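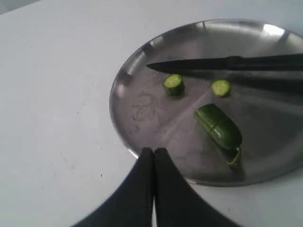

Cucumber and knife on one of the steel plates with the swirl left of centre.

Nhyira Frimpong has 2 minutes, she says, then gives me most of an hour. She runs Lekota, the lunch counter at the back of the Clarnine building, and she's slicing while we talk. Cucumber mostly. Doesn't look down much.

"People think it's the sauce," she says. "It's the cutting. You cut a cucumber badly and it's just water on a plate."

So how thick? She holds up a finger and thumb, not far apart. Thick enough to bite, she says. Thin ones go limp before anyone's sat down, and she can't stand a limp salad. Rind stays on. Always has, her mum did it that way and her gran peeled, and they argued over it every Christmas.

The plates are steel. Frimpong bought 60 of them in April when a canteen on Karen Street shut, paid cash, carried them home in three trips on the bus. "My arms! I couldn't lift a kettle." Before that it was china, and china chips. She'd lost over 400 pieces since opening, she reckons, if you count the saucers. The steel ones scratch a bit and they slide about on a smooth table but they don't break, and they stack in half the space.

And the engraved pattern? She likes it. A few regulars have asked what it says. "I tell them it says eat up."

Knives are a sore point. She keeps two good ones and sharpens them herself before opening, on a stone, no gadgets. Anyone who works a shift gets shown how to hold one and how to put it down. Blade never goes in the sink. A dark blade is her favourite for veg, she finds the slices drop off cleaner, though her brother says that's all in her head.

"He might be right. I'm still not swapping."

Lekota does 187 lunches on a busy day. Soup, rice, something with beans, and the cucumber goes out with nearly all of it, salt and a squeeze of lime. Chilli if you ask. She tried it with mint for a while and went off it. Tried buying it ready sliced too, from a supplier called Dronico, for one week only. Came in bags. She pulls a face at that and wont say more, except that the price was fine.

What would she tell someone cooking at home? Buy the firm ones, smaller if you can. Cut the ends off and bin them, or eat them standing up like she does. Salt at the last minute. "And use a plate with a bit of a lip, because the juice has to go somewhere."

Then the bell goes at the front and there's a queue allready, four or five coats deep in the doorway. Any plans for the autumn? More seats, she says, tying her apron again. Perhaps a second fridge. She's off before I've got the lid back on my pen, and shouts over her shoulder that I should take some soup.

I had the bean one. With cucumber, two slices on the side.

Lekota is open for lunch, back entrance, cash or card.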